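Review: The Cinholm Facilitator Kit, after two community workshops
By Tiruwork Dinsa
August 2021
3 min read
9 comments

I coordinate programs for a small network that works with neighborhood groups on school attendance and youth jobs. Most of our meetings suffer from the same illness: three people talk, everyone else looks at the clock. So when my colleague Kiros Beyene proposed to buy the Cinholm kit, I said yes quickly, and then I worried about the price. It costs 350 dollars.

The box contains 13 printed method cards, a pad of large journey maps, role badges, a facilitator guide and a timer. There is also a login for an online library, but I used it only one time.
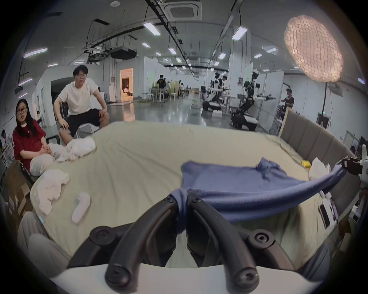 We tried the kit first with parents in Werau, in July, and then with our own cohort of new program leads. The method cards are the best part. Each card has one activity, with the time it needs and the size of group it fits. The language is simple. A parent who had never led a meeting took the card "Walk the Day" and led it very well after ten minutes of reading. For me this alone was worth a good part of the money.

The journey maps I liked less. The paper is thin, and markers go through to the table. The boxes for "feelings" are so small that people wrote only one word, and with a question like this you want them to write more. 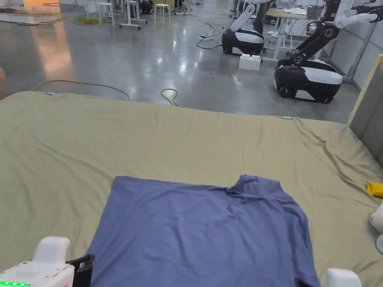 What about the guide?

The guide is long and I think it was written for company teams. It speaks often of "customers" and "product owners". In our second workshop I replaced these words by hand with "families" and "partners", and the group followed much better. The chapter on what to do after the workshop has only 2 pages. This is a pity – ideas are cheap, and the follow-up is where our projects usually die.

I also missed some help with data. Kiros typed all the votes and notes into Stata himself, which took him a full evening. A simple template for a spreadsheet would be enough.

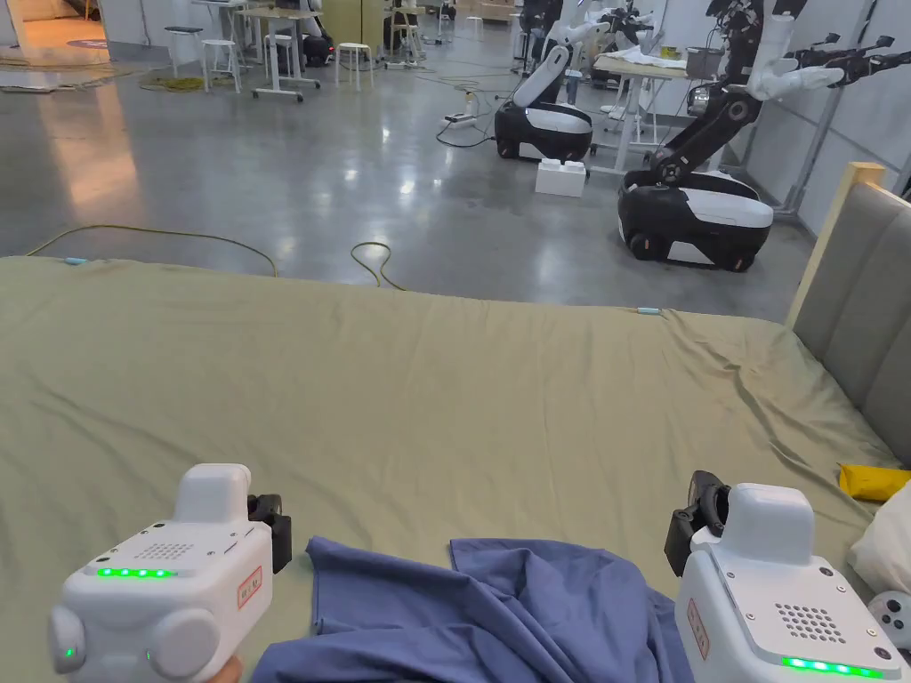
Before this we used the free cards from Tsegaye. They are uglier and you must print and cut them yourself, but the questions about power and money in a community are stronger there. I still mix them in, usually in the first hour.

If you lead more than a few workshops in a year, and your facilitators are new, I can recommend the Cinholm kit. If you have experience already, borrow one first and copy the timing of the activities into your own plan. We will keep ours, and buy thicker paper for the maps.

Comments (9) | Shares (13)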